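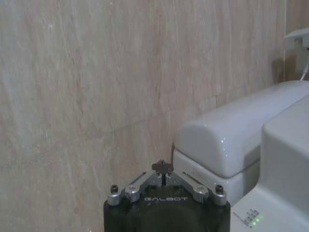 Bathroom cleaner / turnover person wanted — Jonetby guest house, part time

Need someone soon. Bathrooms mostly. Some bedrooms, some hallway, but bathrooms are the job and I'd rather say it up front than have you find out on day one.

The house is called Jonetby, run by Vemier. Small place, nine guest rooms, each with own bathroom. Guests come and go all week, weekends are heavier. Our last full time cleaner moved away and the rest of us have been covering. We are tired. The grout is showing it.

What you'd be doing

Toilets, sinks, showers, floors, mirrors. Walls too — the bathrooms are tiled in a beige marble-look tile with streaks in it, and it hides dust really well until the light hits from the side. So the walls get wiped on every turnover, not just when they look dirty. The seam lines between tiles get a soft brush once a week.

Toilets are white ceramic, big rounded tank lid. There's a gap under the lid that collects lint and hairspray and who knows what. Goes in the checklist. So does behind the tank, where the thin white cable or hose runs down. Long thin brush, reach in, do not pull on anything. If something back there is dripping, stop and text Kieran, don't try and tighten it yourself.

Careful around the seats please. Damp cloth and the mild soap only. No abrasive pads, no bleach spray, no scrubbing over the printed markings. Someone scrubbed the lettering right off one in room 2 and now we get a call from every guest who stays in it. You will be shown how to clean one before you're left alone with it.

Also:
Strip and make beds
Empty trash, restock paper, soap, towels
Run the laundry between rooms (washer is in the basement, stairs are steep)
Write down anything broken, cracked, loose or missing
Hallway floor at end of shift
Refill your own caddy before you leave, not the next morning

Not part of the job: cooking, front desk, yard, carrying luggage. If a guest asks, send them down to the desk.

Hours and pay

Checkout is late morning so most of the work falls between then and mid afternoon. Shifts get posted a week ahead. You'd have two fixed days that are always yours, plus others as rooms turn over. We try hard not to change the two fixed ones.

Pay is $48 per room turned over, bathroom included. Deep clean of a bathroom on its own (walls top to bottom, descale, grout, vent cover) is paid separately, Nawal has the rates and will go over them on the phone. Paid training, paid the same week. Parking out back, free. Lunch is whatever is left from breakfast and there is usually plenty.

We supply everything. Gloves in all sizes, knee pad, brushes, cloths, soap. Cloths are color sorted, and toilet cloths never touch a sink. This is the one thing we'd let a person go over. If you have a favorite product from home ask first, some of them dull the tile.

Who we're looking for

Somebody who looks at a room from low down as well as standing up. Most of what guests complain about is at sitting height, think about it. Wall next to the toilet, side of the tank, under the little shelf, the paper holder.

Experience is good, hotel or private homes or a nursing home, all fine. No experience is ok too if you're steady and you show up. You do need to be able to kneel, reach, and go up and down stairs with a laundry bag. You need to be able to read the checklist in English, but speaking doesn't have to be perfect, we have a mix of languages in the house already. Must be 18 or over. We'll ask for two references and call both of them.

No car needed, the Fovholm bus stops at the bottom of the hill. It isn't a bad walk up. In winter it is a bit of a bad walk up.

How it works when you apply

First a short phone call with Nawal Belhaj. Then you come by and do a paid trial, one room, with Thenmozhi Kaimal, who has done these bathrooms longer than anyone. She'll do one first and you watch, then you do the next one and she watches. Takes a couple of hours. She is quiet while you work, don't let that rattle you, she will tell you afterwards what she thought. You get the full room rate for the trial whether we hire you or not.

If it's a yes on both sides you can start that same week. First few shifts you're paired up. After that you have your own rooms, and Ayanda Mokoena does a spot check now and then, same as she does for the rest of us.

Common questions from last time we advertized

Can I bring my kid — no, sorry, too many chemicals and stairs.
Can I listen to music — yes, one earbud, so you can hear a knock.
Can I do mornings only — mostly it's midday, see above. There's some early laundry, ask.
Is it year round — yes. Slower after September but there's always deep cleaning to do, that's when we do the vents and re-caulk.
Do I have to do the re-caulking — no, Kieran Penrose does it. If you know how, tell him, he'd love help.
Are there uniforms — apron with pockets, we wash it. Wear shoes that grip. Tile floors get slick.
Tips — what's left in the room is yours if you turned the room.
Do you hire couples or friends together — only one opening right now. A second one may come up later, can't promise.

To apply

Call or stop in at the desk at Jonetby, 329 Jayawardena Road, and ask for Nawal. Afternoons are best, mornings she's doing breakfast. If you get Halvard Grønli instead just leave your name and number with him, and say it's for the bathrooms job, so it goes on the right pile. No resume needed, a few lines on paper about where you've worked is plenty. Put down which days you can't do. People always forget that part and then we have to call back.

Bring ID to the trial. Bring reading glasses if you use them, the checklist print is small (we keep meaning to fix it).

Posted 6/14/24. Will stay up until the spot is filled, if the notice is still on the door it's still open.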